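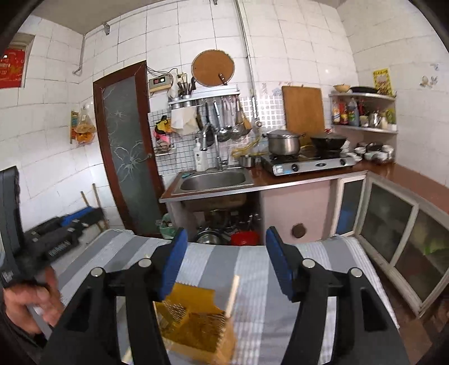

Leave the Chopsticks on the Table

I have put the chopsticks away in a drawer in four different kitchens, and I have regretted it every time. The drawer is where the tidying books tell you to put them. A clear surface is supposed to be the goal, and anything that stands on the table between meals is treated as a failure. I think this is wrong for a small kitchen where people eat every day, and I want to argue for the holder that stays out.

A drawer in a small kitchen is already full. In mine it has the can opener, the peeler, the good knife and a bag of rubber bands. Chopsticks roll. They slide under the tray, they get separated, and at dinner someone is standing there matching pairs while the rice gets cold. The long plastic boxes with lids are no better. I bought one from Vivell for $30 and used it for 2 months. The lid stuck, and water sat in the bottom if the chopsticks went in damp.

Saron Workneh, who I shared an apartment with for a while, kept hers upright in a jam jar on the table. I thought it looked messy. By April I had stopped noticing the jar, and I had also stopped asking where the chopsticks were. When she moved out and took the jar, I went back to the drawer out of habit and was annoyed within a week.
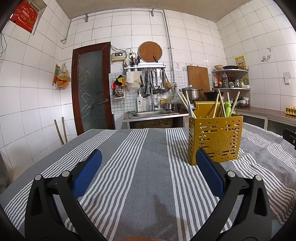
The usual complaint about open holders is dust, and it is a fair one if you eat at home twice a month. If you use the chopsticks every day, they don't sit long enough for it to matter. Air is more important. A jar traps water at the bottom, so I would pass on glass and look for something with openings in it. The mustard-yellow metal kind, with round holes and slots across the front, makes sense to me for that reason. It is also a color you can find on a gray striped cloth without looking for it. Plain wood or white would do the same job, but I like a table to have one bright thing on it, and if a little green animal is going to stand in with the chopsticks, I have no objection to that either.

The other complaint is that the table is for eating and should be bare until then. My friend Mahsa Zamani holds this view strongly. She has a large kitchen with a long counter and a cabinet with over 200 pieces of dishware in it, all behind doors. It works for her. She can put a holder on the counter and call the table clear. In a kitchen where the table is also the counter, the desk and the place the mail lands, a bare table lasts until somebody walks in with a bag. I would sooner decide what lives there than find out.

I do have limits. One holder is enough. Soy sauce goes back on the shelf, and so do the napkins, or the far end of the table slowly turns into a pantry. A cloth helps with this. I got mine at Simões, the housewares shop near the bus station, and anything standing on it has to be lifted when I shake it out. If I don't feel like lifting something, it doesn't need to be there. The chopsticks I lift.

Wash the holder too, once a week, with a bottle brush in the corners.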